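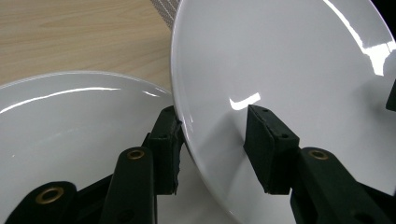
Equipment Catalog, Dining and Tableware – Page 14

**Floltura Plain White Plate**
Supplied by Inimex to institutional dining rooms, residence halls and training kitchens

The Floltura is a round white plate with a glossy glaze and no pattern. It is offered as the standard plate for member institutions that serve seated meals and wish to replace mixed stock with a single line. Orders placed under the earlier catalog entry remain valid and will be filled from the same stock.

The plate is sold without printed crests or borders. Institutions that require a crest should consult the entry for the Czerwiński decorated service, which is ordered separately and carries a longer delivery period. The two lines may be used on the same table, but they should be stored apart, as their rims differ in height.

## Description

The plate has a shallow well and a raised rim. The rim is low enough to allow service from the side and high enough to hold a light sauce. The glaze covers the full upper face and continues over the edge. The foot is left unglazed and is ground smooth at the factory – purchasers should nevertheless pass a dry cloth over the foot of each new plate before it is placed on an unprotected wooden table. 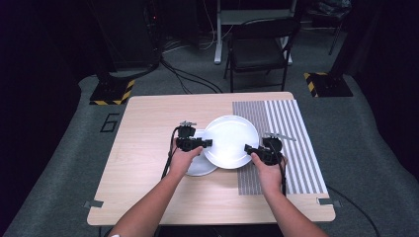 Plates are supplied in cartons of 14. A mixed carton is not available. Where a dining room requires a smaller number for a private table, the Inimex warehouse at Prarkeck will open a carton on written request and charge by the piece.

## Stacking and Handling

Plates should be stacked directly one upon another, with the rims level. Stacks on open shelving should not exceed 14 plates. In closed cupboards with a fitted back, two such stacks may stand side by side, provided that they do not touch.

When the upper plate is taken from a stack, it should be held at opposite points of the rim and raised evenly. Sliding one plate across another will in time mark the glaze of the lower plate. Marks of this kind are gray in color and are often mistaken for scratches; most can be removed with a mild cleaning paste. 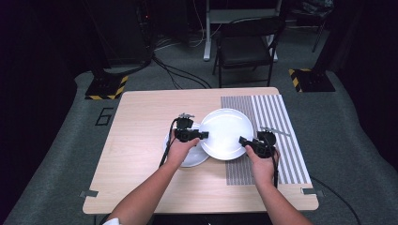

*Upper plate held at both sides of the rim, second plate on the table.*

Staff who lay tables in large numbers should be shown this method at the start of their service. A one-page instruction sheet, prepared by Mwanaisha Athumani of the training office, is enclosed with each first order and may be copied freely within the purchasing institution.

## Table Surfaces and Mats

The Floltura may be used on bare wood, on cloth or on mats. The purchasing office has received a number of inquiries concerning plain white tableware on striped mats. There is no objection to the combination. Narrow gray and white stripes are suitable for daily use, and the mat should be laid with its edge parallel to the edge of the table before any plate is set down.

Light wooden tops show crumbs less readily than dark ones and should be wiped between sittings regardless of appearance. Plates must be fully dry at the foot before they are left standing on wood overnight.
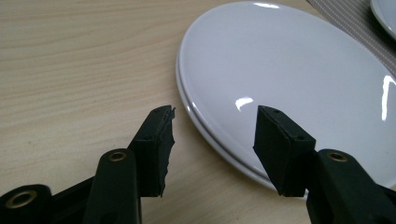

Glazed white ware reflects overhead lighting strongly. Dining rooms with low-hung lamps may wish to examine one plate in position before ordering the full quantity. A single plate for this purpose can be borrowed from the warehouse for up to five working days.

## Care

- Suitable for commercial dishwashers.
- Scrape with a rubber or wooden tool only.
- Allow to cool before stacking.
- Withdraw any plate with a chip at the rim or foot.

Chipped plates are not repaired. They may be returned with the next delivery for disposal, packed separately and marked as such on the carton.

## Ordering

| Item | Reference |
|---|---|
| Floltura plate, carton of 14 | 1430 |
| Floltura plate, single piece | 1430-S |
| Minimum annual quantity for contract price | 600 plates |

Orders are to be addressed to Waldemar Kwiatkowski, Purchasing Office, on the usual form. Questions of breakage in transit should be directed to Kristine Belmonte at the Prarkeck warehouse within five days of receipt – later claims cannot be considered. Deliveries are suspended during the last two weeks of December.

Entry revised 18/06/2014. Approved for circulation: L. Tomaszewski.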